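Skeretti 300 Training Ball, size 5

Machine-stitched football for club training and weekend matches on grass or artificial turf. 32 panels, butyl bladder, textured outer.

Supplied flat. Inflate slowly and check the pressure again after 2 days.

Bag of 15 also available, order code 362. Club orders placed by Friday leave the Kalcombe warehouse the next week.

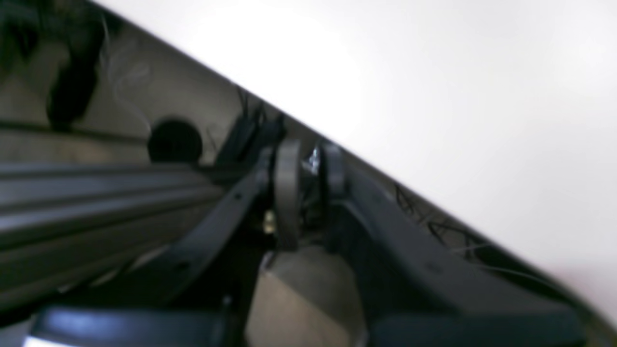
Gray-beige panel beside a white surface

Returns: up to 15 days, unused. Sold by Troveo.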